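Chapter 3
Clearing the Table

In this chapter
Deciding what lives on a work surface and what only visits
Sorting with one bin and a roll of colored tape
Working out how much clear space a job needs
Practice: your own table, 20 minutes

I'd like to start with a confession about my kitchen table. For most of one winter I ate dinner at the corner of it. The rest was taken up by mail, a lamp I meant to rewire, two library books and a bag of screws from a Curkon shelf that had been up on the wall since the fall. I had room for a plate and one elbow. If a friend came over, we ate on the couch and I said it was cozier that way (it wasn't, the couch is terrible for soup).

In the last chapter we looked at closets and drawers, where the trouble is mostly that you can't see what you own. Tables are different. You can see all of it, all day long, and after a while you stop noticing. I walked past that bag of screws for months! A flat surface at waist height is the easiest place in any home or workshop to put something down, so everyone puts something down on it, and then the next person does too.

So we're going to treat the table as a place where work happens, and ask of each thing on it: is this part of the work? I sort the answers into two groups, and I'll use these words for the rest of the book. Residents are the things you reach for nearly every time you sit or stand there. Visitors are everything else. A visitor is welcome while the job is going on – it just has to go home afterward.

You'll notice I haven't said that residents should be few, or pretty, or matching. My sewing table has nine of them and I wouldn't give up a single one. A potter's table might have more. What matters for now is that you can name them without looking. 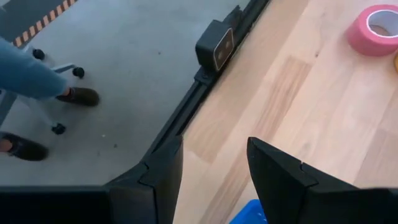

Figure 3.1 Pink tape near the corner of a butcher-block tabletop, with part of a blue plastic item in the foreground.

Tape is a good thing to argue about, and I do argue about it whenever I teach this material. Is a roll of tape a resident? On a packing table, sure. On a table where you fold laundry, probably not, although I once had a student who labeled every stack and wouldn't hear a word against it. The same roll can be a resident in one room and a visitor in the next, and that's fine. You decide by the work, and you're allowed to change your mind in March when the work changes.

I like a bright color of tape for a plain reason. I can find it. Clear tape disappears on pale wood, and brown tape isn't a lot better. Over the years I've tried a good many label systems, including the Skuvico cards that slide into little sleeves, and I keep coming back to tape and a marker. It goes on a box, a shelf edge or the rim of a bin, and when I get it wrong I peel it off and write another one.

Now for the bin. You need only one for this chapter, and it should be small enough to carry with one arm. We'll call it the visitor bin. Everything on the table that isn't a resident goes in, and then you walk the bin around the house and send each thing home. Please don't start with three bins marked keep, toss and maybe. I know plenty of books tell you to. In my experience the maybe bin gets parked under the table and is still there a year later, and then you've got a bin problem on top of your table problem.

How much clear space should you end up with? I used to answer this with a shrug. Then I spent a year in the shared workroom at Matoušek, where I kept a notebook on the surfaces people used, 224 entries by the end, and I got a bit more sure of myself. Folks who said their table was "big enough" mostly had one open patch as wide as their two forearms laid end to end. Folks who complained often had just as much bare table, but it was in scraps: a hand's width here, a strip along the back there. So measure with your arms, and look for one patch. We'll come back to the notebook on page 29 of the workbook, where you can fill in a page of your own.

Before you read on, try this

Pick one table. Set a timer for 20 minutes. Write down your residents from memory, in another room if you can stand it. Then go and look. Put every visitor in the bin, lay your forearms down on what's left, and make a note of whether they fit. Leave the bin full for now – Section 3.1 starts with what's in it.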